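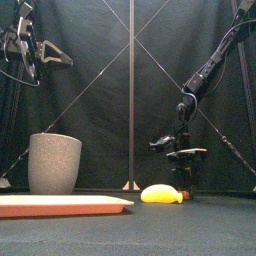
A gray speckled cup and a shallow tray on the tabletop.

Opinion: Stop Adding Sugar by the Cup
August 2021

Most home recipes for plum preserves give the sugar as a fixed volume. Four cups of fruit, two cups of sugar, boil until thick. I have made preserves from the same tree in Dilholm for 10 summers, and my view is that this form of recipe should be dropped. Sugar should be set by weight, and the weight should depend on the fruit.

The case against the cup is simple. A cup of halved plums holds a different amount of fruit from a cup of chopped plums, and a soft plum packs tighter than a firm one. The sugar stays the same while the fruit under it moves. The cook then boils the pot until it looks right, and the boiling time absorbs the error. A batch that was short on sugar gets boiled longer, loses its fresh taste and comes out brown. A batch with too much sugar reaches the setting point early, before the skins are soft.

The fruit itself varies more than recipe writers admit. Plums from my tree picked in a wet June are watery and sour. After a dry spell they are smaller and much sweeter. The Homeck variety, common in the older yards here, has thick skin and a lot of pectin, and it sets with very little help. The Marar is larger and easier to pit, but its flesh is loose and it needs lemon juice or a share of underripe fruit. A recipe that treats the two as the same thing will fail with one of them.

My own method takes a kitchen scale. Pit the fruit first and then weigh it. Write the number on a piece of tape and stick it to the pot. For my last large batch the pitted weight was 2272 grams, and I used sugar at six-tenths of that. For sour fruit I go up to seven-tenths. The fruit and sugar sit overnight in the refrigerator, covered, and the pot goes on the stove in the morning. Boiling takes roughly half as long as it did when I skipped the overnight rest.

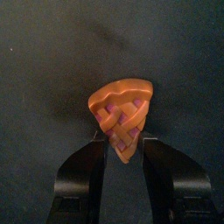 The usual objection is that our grandmothers did this without a scale and their preserves were fine. I accept that they were fine. Those cooks used one tree, one pot and one cup for decades, and they adjusted by eye from long practice. The written recipe does not carry that practice. It carries the cup measure alone, and a new cook in a different kitchen gets the least useful part of what the older cook knew.

A second objection is cost. A basic scale costs less than the sugar and jars for a couple of failed batches, and it is useful for bread as well.

There is a fair argument that weight does not settle everything. It says nothing about acid or pectin, and I still test for set with a cold plate. The Sarkden community cookbook, which otherwise uses cups throughout, has a good page on the plate test, and I would keep that page in any new edition. I would replace the preserves chapter around it. Each recipe should name the variety, give the pitted weight and state the sugar as a share of that weight, with a range for sour and sweet years. The yield in jars can go at the bottom, where a cook can ignore it.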